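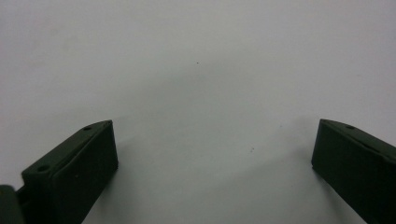

The gripper open over a pale work surface.

Tia Haslam has worked in the returns department at Tostenus for 10 years. The firm repairs and resells small domestic parts such as thermostats, door sensors and shower controls, from a long low building on the edge of Evbridge. When she started, all of it was sorted by hand. She would tip a crate out on the bench, pick up each part, turn it over, read the label and put it in one of the trays.

"You got quick at it," she says. "You could tell a Hofstetter valve from the weight before you'd looked at it. But your thumbs went. Everyone's thumbs went."

Since June last year most of the picking up has been done by three arms with two-fingered grippers. They work along one side of the room and the people work along the other. Haslam's job title changed from sorter to cell lead, and her pay went up a grade. She looks after the arms on the early shift, which starts at six.

I asked her what she does in an ordinary morning.

"I go round and look at the fingers first. If there's a bit of grit or old sealant on the pads, the part sits crooked and then the label doesn't read. So I wipe them. Then I open and close each one a few times and watch both sides move. If one's lagging, I get Edi. Then we start the first crate and I stand there for that one, all the way through. After that I can leave them and do the awkward stuff."

The awkward stuff is whatever the arms pass over. Anything with a trailing cable goes to the bench, and so does anything greasy, anything still in its bag and anything that has been taped up by a customer. On a normal shift the arms get through 600 parts between them. Before the change, the whole bench managed 398 on the same shift, with more people on it. Haslam knows the second figure exactly because it was written on the wall by the kettle, as the best they had ever done.

"They painted over it," she says. "I wasn't pleased about that."

Edi is Edivaldo Miranda, the maintenance technician. He came to Tostenus from a bottling plant at Trolham, where he looked after conveyors. He had not worked with grippers before and says he learned most of it from the manual and from getting things wrong.

"The first month I set the closing force too high," he says. "It cracked the casings. They were only scrap parts we were testing with, but you could hear it across the room, and people were already nervous. After that I brought it down and we went up again a little at a time."

He thinks the fingers get less attention than they should. Visitors look at the arm, he says, as that is the part that swings about, but most of his time goes on the last few centimetres. He changed the shape of the pads twice in the first half year. The first set was too smooth for the round parts. The second held those well but left marks on soft plastic. With the ones they use now he is fairly satisfied, though he would like them narrower for the door sensors.

Several of those changes came from the bench. Haslam had told him the smooth pads would be no good for valves before the arms were switched on.

"She held one up and said, how would you pick this up? And I said, with the flat of the finger. She said no, you'd drop it, and she showed me," Miranda says. "You pinch it lower than you think. I moved the grip point down and it was better the same day."

Not everyone stayed. There were nine people on the early bench before the arms came in and there are five now. Two moved to the packing side, one retired and one left for another employer. The firm had promised there would be no redundancies and there were none, but Haslam says the posts were not filled again and she does not think that should be skated over.

"If you'd been a school leaver in Evbridge and you wanted the job I got, it's not there. There's a different job, and there's fewer of it. I like mine better than the old one. I can say both."

She misses the talk most. With everybody down one bench, the shift went by in conversation. Now people are further apart and a couple of them wear ear defenders on account of the compressor. She asked for the break to be moved so that all five could take it together, at half past nine, and after some back and forth the managers agreed. The arms are paused while they are out of the room. Miranda uses that time for small jobs on the cells and has his tea afterwards.

I asked both of them what they would tell another workplace in the same position.

Miranda says to get the technician in before the machines are ordered. By the time he was hired the layout had been fixed, and one cell is so close to the wall that he has to lie on his side to reach the connector.

Haslam says to ask the people who do the work, and to pay them for the time it takes. Her own training was two days in a meeting room and then a week beside the supplier's engineer. She found the week far more useful. She had been told she would need to learn some programming and was worried about it, but what she does is mostly choosing from a list on a screen and moving the arm by hand to show it a position.

Her thumbs are better, she says, though the left one still aches in cold weather. A fourth arm is planned for the taped and bagged returns. She has been asked to put together a crate of the worst ones for the trial, and has been saving them under the bench.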